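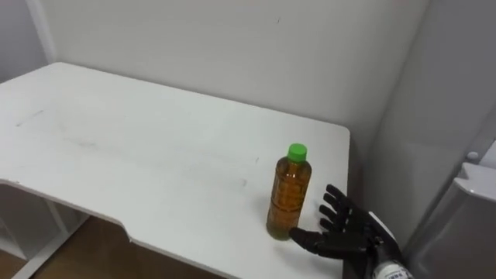 Desk Surfaces: Room 2, Otside Building

Room 2 is listed as a single-desk room with a wood floor and white walls. The record covers the condition of the desk and the items left on it. Entries were written by Kgomotso Van Wyk and checked against the inventory by Omar Aoun in March.

Desk, white, rectangular top. Inventory number 337. The front edge has a shallow curved notch near the middle, and the right portion of the top projects forward of the left. Measure depth on both sides of the notch and enter both values. The earlier sheet gave one value only, and the replacement top ordered from it did not fit.

Surface condition: light gray scuffs and streaks, with a faint diagonal smudge toward the left and a small gray mark on the right half. Graded B. Marks of this type are cleaned with a damp cloth and a mild soap solution, 20 ml to the bucket. Do not use abrasive pads on white tops. Any mark still present after two passes is entered as permanent.

Base: white legs and lower frame, open construction. The floor stays accessible for sweeping at the left side. Check the frame joints once a year and tighten by hand tool only.

Bottle on desk: clear plastic, ribbed sides, bright green screw cap, no visible label. Filled almost to the top with an amber-brown liquid resembling tea. Entered as "drink, unlabeled." Under the room rules, drinks may stand on the desk if capped. Containers without a label are removed at the end of the day.

Back wall: plain white, matte, with one tiny dark mark near the upper middle. No repair requested. A vertical white trim strip runs near the left corner. Touch-up paint for walls is held in the Fluvow cabinet; trim paint is ordered separately and should not be used on the matte areas.

Floor: wood, warm brown, visible grain. Felt pads are to be fitted before any desk is moved. Spare pads are stored with the floor cleaner, second shelf.

Corrections to this page go to Omar Aoun, with the inventory number in the subject line.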